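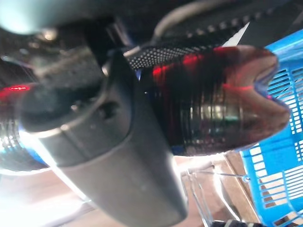

Metal cylinder with ridges around it and a notched rim at one end.

Humau incident alerts: a review for Zatstead residents
By Kadri Org
May 19, 2023

Humau is a phone app that sends a notice when police or fire crews are called to an address near you. It started covering Zatstead in April. I paid for one month of the full version and kept it running on my phone the entire time, day and night.

The free version shows a map of calls with a delay of one hour. The paid version costs $26 a year or $5 for a single month. It removes the delay and lets you save more than one address. I saved my apartment on Charbonneau Street and my mother's house across the river.

Setup was simple. You enter an address, pick a distance, and choose what kinds of calls you want to hear about. The categories are assault, burglary, vehicle theft, fire, traffic and "other." Leave "other" off. It includes noise complaints, parked cars blocking driveways and loose dogs, and on the first night it woke me up four times.

With "other" off and the distance set to half a mile, I received 22 alerts in the month. I looked each one up in the police department's daily log, which is posted the next morning. Most matched on time and block. Three did not match anything I could find. One burglary alert gave the wrong street, with the right house number but East in place of West.

The wrong street matters if you live on it. My neighbor Siamak Ghasemi also has the app and got the same alert. He was at work and drove home to check his back door. The listing was corrected the next day, but no second notice went out. You would only know about the change if you opened the map and tapped the old entry.

Speed was better than I expected. When a car was broken into behind the pharmacy, the notice reached me before the patrol car turned onto the block. Fire calls were slower, sometimes by 20 minutes or more.

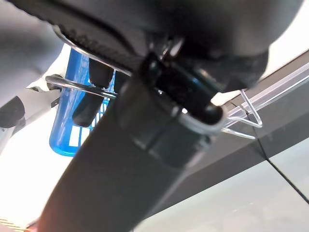 Dark gray curved part with a strip of fine ridges along its edge.

The wording of the alerts needs work. They are written from dispatch codes, so a call that was reported as an assault stays listed as an assault even after officers arrive and find something else. The police log usually has the outcome. Humau has a field for it too, but in my area it was filled in for only five of the 22 calls. People in the comments treat the first report as settled, and the comments under each alert are the worst part of the app. I saw residents named as suspects by people who had not been there. You can turn comments off under Settings, then Display. I would do that before anything else.

Battery use was low. The app wants your location at all times, but it works without that if you only care about saved addresses. Say no when it asks.

I compared it with Cleno, a free email digest that covers the same calls. Cleno arrives once a day at 7 a.m. and lists type, block and time, with no map and no comments. It had every call that Humau sent me and the correct street for the burglary. If you want to know what happened on your block last night, Cleno is enough.

Canceling took two tries. The button in the app sent me to a web page that did not load. I wrote to support and got a reply the same afternoon from Amrit Fehr, who closed the account and confirmed I would not be charged again.

Good: fast notices for police calls, clear map, second address is useful if you look after a relative.
Bad: comments, few outcomes, corrections sent without notice.
Price: $26 a year, or $5 a month.

I have gone back to the free version for my mother's street and get the Cleno email for mine. Readers who work nights, or who run a shop and want to hear about break-ins while it is closed, may find the paid version worth the money. Emergencies still go to 911, and the app cannot place that call for you.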